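About Werkitar

Werkitar supplies and maintains writing boards for offices, training rooms and schools. The work covers glass boards on floor stands, wall-mounted glass and steel boards, and the small items that go with them: marker trays, magnets, erasers, cleaning fluid and replacement markers. The company was started in Pordale by Piret Sakalauskas, who still approves every new product line before it goes into the catalog. A second store and workshop operates in Marino.

What we do

Our business has two parts. The first is supply and installation. We measure the room, recommend a board size and mounting type, deliver, assemble and level. The second is upkeep under contract. A technician visits at a fixed interval, cleans the boards, checks the hardware, tests the markers and restocks the tray. We currently hold 242 upkeep contracts covering 2,292 boards. Contract customers range from single meeting rooms to complete school buildings.

We do not sell projectors, screens or interactive displays. Customers who need these are referred to an audiovisual supplier.

Boards on stands

Glass boards on floor stands make up the largest share of our orders. They need no drilling, can be moved when a room is rearranged, and can divide a workspace without blocking much light. Transparent and tinted glass are both available. Transparent glass suits open rooms. Tinted glass gives dark ink a more even background, and we suggest it where people read the board from a distance or where there is a lot of movement behind it.

All glass is tempered and has polished edges. Stand posts are steel with a powder-coated finish, in black, white or gray. The feet are adjustable, and the installer levels the board after it has been placed in its final position. If a board is later moved to a different floor surface, the feet should be leveled again. The adjustment takes one wrench, supplied with the stand.

Trays and markers

Trays are mounted low on one edge of the board as standard, on the left or the right according to the order. The low position keeps the full width of the glass free for writing. Customers who want the tray at hand height can request this when ordering or have it moved during an upkeep visit. 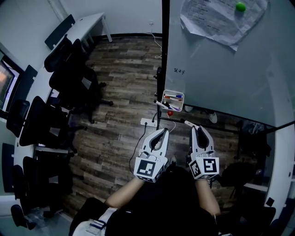

Tray and markers on a glass board, with one white marker on the floor nearby.

Our recommended fill for a standard tray is 5 markers. Above that, markers begin to rest on top of each other and may slide out when one is removed. Red, blue and black are kept in stock at both locations. Green and purple are available to order.

Markers stored flat last longer than markers stored upright. Caps should be pressed until they click. During an upkeep visit, each marker is tested with a short stroke on the glass, and any that leave a broken line are taken away. Markers found on the floor or on nearby shelves are tested in the same way and put back in the tray if usable. Dried markers are returned to the workshop in Marino, where bodies and caps are sorted for recycling.

Magnets

Glass is thicker than the face of an ordinary steel board, and flat office magnets often fail to hold paper on it. We supply strong ball and cylinder magnets for use on magnetic glass. A ball magnet is easy to grip and will hold a printed sheet by one corner. For several sheets, or for a sheet that has been folded or crumpled, two magnets across the top edge are preferable. Strong magnets should be kept away from small children, and we do not supply ball magnets to elementary schools.

The Stumov range

Stumov is our own line of trays, magnets and cleaning products. It was introduced after repeated requests for a tray that could be fitted to boards from other makers. The tray clamps to the edge of the glass with two padded screws and needs no adhesive. It can be removed for washing. The cleaning fluid contains no ammonia and is sold in refillable bottles. The line now has 71 items, including spare screws and pads.

Cleaning and handwriting

Technicians do not erase writing without permission. Before each visit we ask the contact person which boards may be wiped, and any board left off the list is cleaned on its unused areas only. Printed sheets stay where they are. Old ink that no longer responds to a dry eraser is treated with fluid and a microfiber cloth, working from the top edge downward.

People and locations

The Pordale office handles quotations, scheduling and accounts. Marino holds the stock and the workshop, along with a small room where boards can be tried before ordering. Visitors are asked to call first. New technicians spend their first month in the workshop and then travel with an experienced colleague before taking visits alone.

Contract prices are reviewed every February, and customers receive the new price list by mail.

Contact

For quotations, give the room dimensions, the floor type and the number of boards required. For upkeep visits, give the contract number printed on the label behind the tray. Requests received before 2 p.m. are answered the same working day.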